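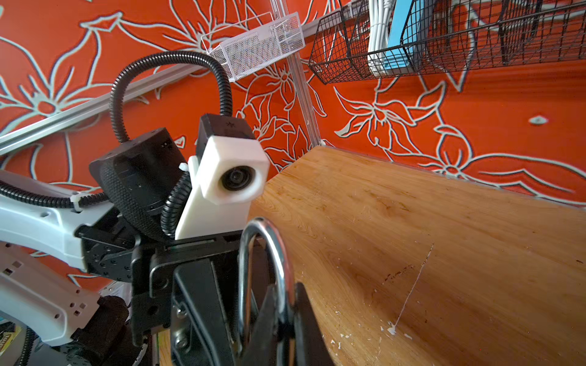 Home | Features | Industry | Events | Subscribe
Automation & Robotics: Site Visits
Last updated: Dec 18, 2023

Gredex Opens Its Cendton Workshop to the Public

Gredex welcomed 90 guests to its Cendton workshop for the company's second open day, held jointly with the Lakuvgate Technical Institute. Visitors were received in groups of 19 and taken through the assembly room, the parts store and the demonstration area.

The demonstration area drew the longest lines. Staff presented Barua, the company's program for small robot arms fitted with a gripper and a camera at the wrist. Many of the mounts are 3D-printed on site, and guests were invited to handle spare parts between sessions. Questions centered on cost, upkeep and the time needed to train new operators.

The institute will offer 66 places in its introductory course next year. Applications open in March, and Gredex has agreed to host the practical sessions in Cendton.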